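Speaker notes - good practice for robot cells that take apart used PCs
Plavholm, 4 May 2024. Slot is after Žydrūnas, before the break.

**Opening**

- Thank Pacita Evangelista for the invitation and for the bench space at Kütt.
- Who I am: I look after the disassembly cell at Skirnen. We do desktops, mostly office machines at end of lease.
- Say early that this is our house code. It sits underneath the machinery safety standards and doesn't replace them. If your risk assessment says something stricter, follow that.

**Before the case goes on the fixture**

- Mains lead out, then hold the power button in for a few seconds. A person does this, and the same person signs the job card.
- The power supply stays closed. We don't open them in the cell and we don't let the arm pull on the supply housing.
- Bond the chassis to the fixture on bare metal. Painted feet don't count. We lost most of a week in March to a clamp that was sitting on paint.
- Gripper fingers need a path to ground as well. Check with a meter at the start of each shift and write the reading down, even when it's the same as yesterday's.

**Rules inside the case**

- Go slowly here, people usually photograph this slide.
- Cables first. Any cable that crosses the approach path gets moved or unplugged by hand before the arm comes in. Fan leads are the usual culprit.
- Pull on the plug, never the wires. If the vision system can't find the plug, the job stops and goes to a person.
- Shrouds and fans come off before anything near the processor. No reaching underneath.
- Levers and retention frames: open on position control with a force limit set. Ours trips at 17 newtons. Don't copy that number, measure your own.
- The processor is lifted straight up, with no twisting and no second attempt. After one failed lift it's a manual job.
- Wrist camera view stays on the operator's screen the whole time the fingers are inside the case.

**People**

- Two people trained per shift, one at the cell. Only the one at the cell may restart after a stop.
- Hand guiding is fine at reduced speed with the enabling switch held. Taping the switch down is a disciplinary matter with us. Pause here.
- Žydrūnas Kazlauskienė will have covered guarding, so skip it if time is short.

**Records**

- We reviewed nearly 200 stops with Ollov over the winter. The commonest cause was a cable left in the way, and the fix was a line on the job card.
- Log the stop, the case model and what the operator did next. Keep the camera clip with the log.
- Memory and drives have their own custody form. Don't mix it with the stop log - the auditors ask for them separately.

**Questions I expect**

- Cost: refer to the handout.
- Laptops: we don't do them yet, glued batteries are a different risk assessment.
- Leave the last slide up during questions, and point people to the section on rules inside the case.
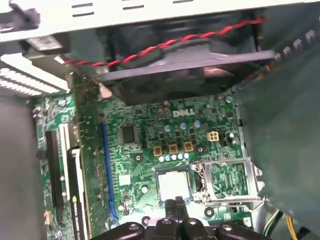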